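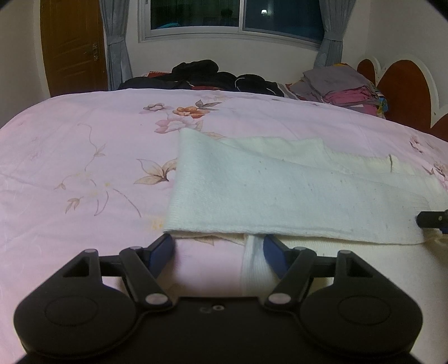 3.2 The bed as a folding surface

We began the home visits expecting to write about ironing boards and kitchen tables. Within a few days we were writing about beds. Of the 183 folding diaries returned from the Gevwood and Lindora estates, the greater part name a bed as the place where clean washing is sorted, smoothed and put into piles, and many of the rest name a sofa first and a bed second. We find this delightful, and we also think it matters. A bed is large, it is at a handy height for most adults, and in a small flat it may be the only wide, clear surface left once the table has been claimed by homework or post.

A bed is a strange sort of table, though. It gives when pressed. The sheet on top of it slides and wrinkles, and a hem that has been squared up carefully at one end can be pulled out of true by a knee at the other. People who fold on beds know all this and have ways round it. Several diaries describe a quick sweep of the forearm across the sheet before each item. Others describe lifting the item clear and letting it drop, so that the air does the smoothing – a lovely bit of skill which is very hard to put into words, as our own field notes show.

Towels seem to suit the bed best. Terry cloth has enough weight to lie where it is put, and the nubby surface grips both itself and the sheet. A folded towel also gives a straight edge, and this edge is often used as a guide for whatever comes next to it. In the photograph that heads this section, the near side of the white towel makes just such a line across a sheet of orange and pink flowers, while the dark clothes have been left in a heap at the far end, under the window. We came to call such a heap the "back pile". Its contents vary a good deal between homes (in the Foulkes diaries it is nearly always socks), but its position hardly varies at all: against a wall or headboard, out of reach of the folding arm, and left until last.

3.3 Knitwear and the missing edge

Knitted garments are another matter. A shirt has a placket, a yoke and side seams, and the eye can fold along any of them. A plain knitted jumper offers much less. The diaries are full of small complaints about sleeves that will not stay put and hems that curl, and about piles that lean. What people do have is the neckline, and they use it with real ingenuity. They turn it away from themselves or towards themselves, but seldom to the side, and once it is set they work outwards from it. The label at the back of the neck is a great help too, particularly with pale wool on pale bedding, where the outline of the garment can be hard to pick out.

Figure 3. White knitted sweater spread flat with the neckline pointing away. The collar stands up as a ribbed band with a light-tan tag near its centre, and the sides of the body are hard to tell from the bedding.
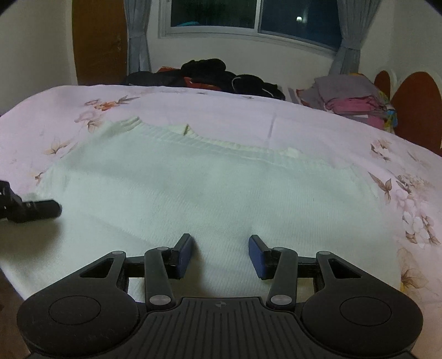 Rozália Vida, reading a draft of this section, objected that we had made too much of the neckline. In her view the first thing anyone settles is the width of the shelf, and the neck only looks important because it is the easiest part to point at. She added that she folds her own jumpers in 3 and has never once looked for a label.

We take the point about shelves gladly. The Pretar diaries bear it out: 2 of the households there keep knitwear in narrow wall units, and both fold the body lengthwise before they do anything with the sleeves. Where there is a deep drawer, the sleeves tend to come first. It would be a pleasure to test the two accounts against each other, and the November visits, when the heavy jumpers come out, should give us the chance. For the present analysis we coded the neckline and the first fold separately, and Section 4 reports them side by side.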